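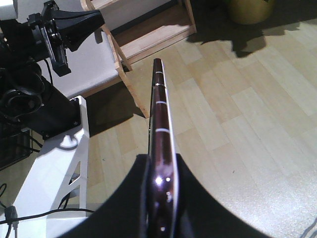
Nappe enduite Berhe, au mètre ou coupée sur mesure

Réf. 998 – Collection Jidater
Prix : 42 € le mètre, largeur 140 cm
Disponibilité : en stock dans notre atelier

La nappe Berhe est un coton tissé, recouvert d'une enduction mate. Elle est prévue pour l'usage de tous les jours : le repas, les devoirs des enfants, le bricolage léger. Le toucher reste celui du tissu et le tombé est souple, à condition de laisser la nappe se détendre une nuit après le déballage.

Coloris disponibles : noir et blanc, rouge et blanc, bleu marine et blanc, lin uni.

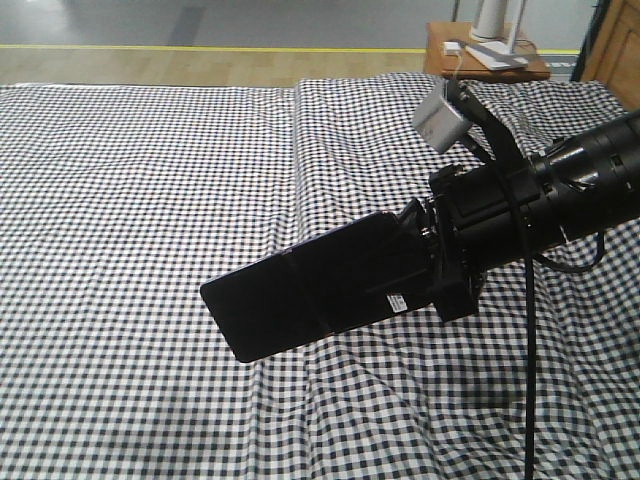
Pour choisir la longueur, mesurez d'abord le plateau, ensuite ajoutez deux fois la retombée que vous désirez. Nous conseillons une retombée de 20 cm pour une table de cuisine et de 30 cm pour une table de salle à manger. Les bords sont livrés coupés droit. Un ourlet ou un biais peut être ajouté à la commande, il faut alors compter quatre jours ouvrés de plus.

Entretien
Éponge humide et savon doux. Lavage en machine possible à 30 degrés, sans essorage. Ne pas mettre au sèche-linge. Le repassage se fait uniquement sur l'envers, à fer tiède. Ne posez pas un plat qui sort du four directement sur la nappe : l'enduction peut marquer, et cette marque ne part plus.

Caractéristiques
Composition : coton, enduction acrylique
Poids : environ 399 g par mètre carré
Rouleau complet : 25 m, prix 998 €
Molleton assorti : Clesex, vendu séparément

Avis de clients
« J'ai commandé trois mètres pour la table de ma mère. Le pli du milieu est parti après deux jours. Je regrette seulement que le biais ne soit pas proposé en gris. » Fernanda Calado, 9/2/21

Livraison
Les coupes sont expédiées roulées sur un tube en carton jusqu'à quatre mètres, et pliées au-delà. Une coupe sur mesure ne peut pas être reprise. Pour un doute sur la couleur, demandez un échantillon à Gobnait Brennan, au service clients : il est gratuit, dans la limite de deux par foyer. L'atelier est fermé les deux dernières semaines de juillet.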